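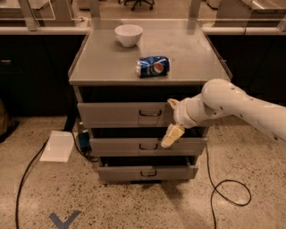
A white bowl and a dented Pepsi can on a gray countertop.

Bridus to Fund Home Repairs for Older Residents Through Kakakhel House

20 May 2022

Bridus, the regional building supply company, has chosen Kakakhel House as its charity partner for the coming year. The company will pay for materials and skilled labor on small home repairs for older people who live alone or care for a spouse.

Kakakhel House runs a day center and a home visiting service from its building on Clernance Avenue. Its repair program covers jobs that are too small for most contractors, such as grab bars, stair rails, leaking faucets, loose steps and doors that no longer lock. There is no charge to the homeowner. Renters can also apply with written permission from their landlord.

The program completed 205 jobs last year and ended the year with a waiting list. Under the new agreement, Kakakhel House expects to complete more than 300 in the next 12 months. Bridus will supply lumber, hardware and plumbing parts from its Dakoreo warehouse and will cover the wages of two full-time repair technicians.

"Most of the calls we get are for something that takes an afternoon to fix," said Haris Shaikh, director of Kakakhel House. "A person can't get in and out of the tub safely, or the back steps have rotted. With the technicians on staff, we can give people a date when they call."

Bridus employees voted for the charity in May from a list put forward by the company's stores. Staff at all 15 locations will hold their own fundraising events over the summer, including a car wash, a bake sale and a sponsored bike ride from the Dakoreo warehouse to Clernance Avenue. Money raised at these events will go to the day center's lunch service and the cost of running its van.

Store customers can round up their purchase at the register or leave usable tools at the service desk. Hand tools, cordless drills and stepladders in working order are needed most. The program cannot accept gas-powered equipment or opened cans of paint.

Homeowners age 65 and over may apply by phone or at the Kakakhel House front desk. Family members and home health aides may apply for someone else if that person agrees. A technician will visit first to look at the work and check that it falls within the program. Roofing, electrical panels and furnace replacement are not covered, but staff can refer callers to other sources of help.

About Kakakhel House

Kakakhel House is a nonprofit organization serving older adults and their caregivers with meals, transportation, home visits and minor home repairs.

Media inquiries: Kakakhel House front office, Clernance Avenue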